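Gel plate prints come off patchy when I pull the second layer

Asked by Purificación Sotomayor
15/01/2025
Viewed 1421 times

I got a Flullell gel plate for my birthday and I am completely hooked! Every evening I tell myself one quick print before dinner, and then dinner is very late. My first layers are gorgeous, crisp leaf shapes and all those tiny veins. My trouble starts when I try to lift the dried layer with a second coat of paint.

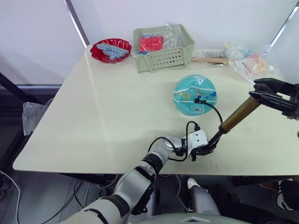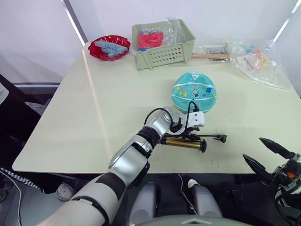 Both arms over the tabletop, two views.

What I do is brayer on a dark color, press my leaves into it, lift them off, pull the leftover paint with scrap paper and let the plate dry. Then I roll a light color on top (usually a buttery yellow, I can't get enough of it with navy) and lay my good paper down. When I peel it up, parts of the leaf come away beautifully and other parts stay stuck on the plate. The middle is always the worst.

I'm using Metex craft acrylics, the cheap ones in the squeeze bottles, and plain white cardstock. Would better paint fix it or is it something in how I pull? I want to make a batch of cards from these in May, so I have time to practice, and I don't mind a pile of failures. They all get cut up for collage anyway!

Ramiro Pacheco
733 posts

Oh, you're going to love this once it clicks! Your paint is probably fine. I used craft paint for ages and still reach for it. I think your yellow is going on too thin and starting to dry before the paper goes down. That second coat is the glue that grabs the dry layer, so it has to be wet all over when the paper touches it, and the middle is usually where the brayer has been the most times.

Try this next time. Put your paper right beside the plate before you open the bottle. Squeeze out a little more yellow than feels polite, roll it quickly in one direction and then the other, and stop. No fussing. Lay the paper down, rub it with your whole palm starting from the center, and then walk away. I leave mine 11 minutes on the kitchen timer, longer if it's a humid day. Lift a corner and peek - if you see shiny paint on the plate, put the corner back down and wait.

Peel slowly, low and flat. If a bit is hanging on, press it down again and rub the back with a spoon. You can often talk it into letting go.

And do keep the patchy ones. Some of my favorite backgrounds have bare spots where a stamped line of text fits perfectly.

Grenivham

cardstock is your problem, too stiff. use copy paper or deli paper till you get the hang of it. also wash your plate, dish soap, let it air dry

Purificación Sotomayor

Thank you both!! I tried the timer and the extra paint last night on copy paper and got 2 whole fern prints with every little frond on them. I may have squealed. Cardstock is still a bit spotty in one corner, so I'm going to try the spoon on that.

Ramiro, do you wait the same amount of time if the top coat is white? Mine seems to stay wet much longer than the yellow.

Ramiro Pacheco

Ferns on the first go, wonderful! Yes, white takes longer for me too. I give it double and go make tea.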